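Search this book Go
Contents | Index

Chapter 2
How Readers Find Their Next Book

By R. Gallagher
November
44 shares | 2 comments

Think about the last book you finished. How did you hear about it? Maybe a friend pressed it on you, or you saw it on a table by the door of a shop, or a line from it turned up in your feed and you had to know where it came from. Every one of those moments was somebody's work, and in this chapter we get to look at how that work is done!

Publishers call it discovery. The word covers everything that happens between a book being printed (or uploaded) and a reader deciding to give it a try. For a long time discovery happened mostly in shops and in newspapers. A reviewer wrote a column, a bookseller built a window display, and readers wandered past. All of that still goes on, and we'll come back to it in the second half of the chapter, but a great deal of discovery now takes place on a screen, and that has changed who gets to do it.

Take Pillarau, a small press with a list of travel writing and short novels. Pillarau had no money for posters. What it did have was a newsletter with 400 readers on it, and those readers were wonderfully loyal. They opened nearly every message. They wrote back. When the press asked them on a Thursday which of two covers they liked better for a sea story called Trulov, the replies were still coming in the next morning, and a good number of them asked when they could buy the thing.
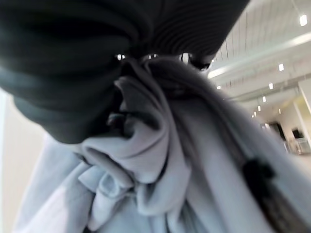
Gripper fingers pinching gray cloth

Notice what Pillarau was doing there. It was asking for an opinion, and readers love to be asked. A person who has helped choose a cover feels a small stake in the book, and people with a stake tend to talk. This is word of mouth, the oldest kind of book promotion there is, and it works just as well in an inbox as it does over a fence.

Now compare Plesura, a reading club that runs entirely online. Plesura doesn't publish anything. It picks one title a month and sets up a page where members can post notes as they go, chapter by chapter - with a spoiler warning, thank goodness. Publishers are eager to have their books chosen, and you can see why. A month of daily conversation about a single book is something no advertisement can buy.

So we have a press that talks to its readers and a club whose readers talk to each other. Keep both in mind as you read on. We'll use them to look at mailing lists, reading groups, author pages and advance copies, and we'll ask of each one who is speaking, who is listening, and what it costs in hours as well as dollars.

Before you start section 2.1, try this. Write down the titles of the last few books you read and, next to each, where you first came across it. Be as exact as you can ("my cousin's kitchen" is a great answer). Bring the list to class, and hang on to it afterward, as you'll need it again for the project at the end of the chapter.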